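# Bottle and crate set, simulated episodes

Gallery page for the Detent bottle task. The set holds 2773 episodes, all generated in simulation under the Dristov runner, with the arm working at one end of a long table. Each episode is stored as joint positions, gripper state and rendered views at 20 frames per second. Failed attempts are kept and marked as failed.

The task string is the same throughout: move the loose bottles into the crate. Start poses for bottles and crate are drawn fresh for every episode. Labels vary as well - an early policy trained on one label color ignored the other bottles, and the April batch was regenerated for that reason.

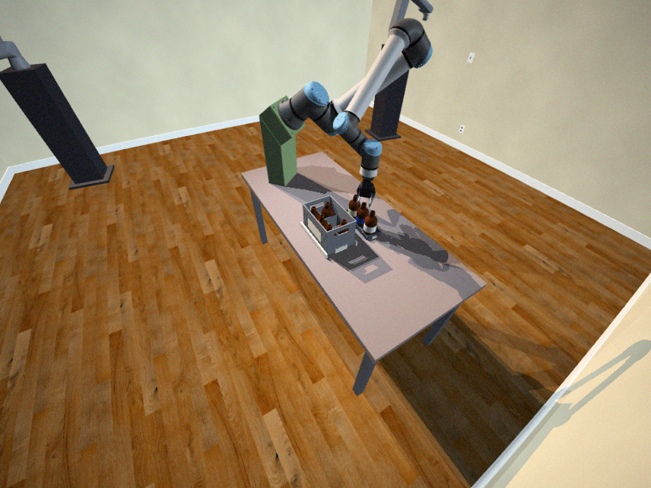 Lighting is sampled per episode from a list of 142 setups. Hard shadows were left in on purpose. The first grasp detector we trained on soft light alone gave false positives along crate shadows, and the error went away once low-angle light made up a quarter of the set.

Demonstrations come from two sources. The first 2000 episodes were produced by the scripted planner in Nolte, which approaches every bottle from above and closes on the neck. The remaining 773 were driven by hand through the Clarkus controller. They are slower, with more pauses before the grasp, and should be weighted separately in training.

Known problems:

- Bottle-to-bottle contact is too stiff. Bottles touched at the shoulder can slide further than they should.
- Crate compartments use simplified collision shapes, so a bottle released off-center sometimes settles where a real one would jam.
- Gripper state lags the joint record by one frame in the hand-driven episodes. Shift it before training.

Episode index and split files were last rebuilt on 22nd June. Splits are by start pose - do not reshuffle by frame.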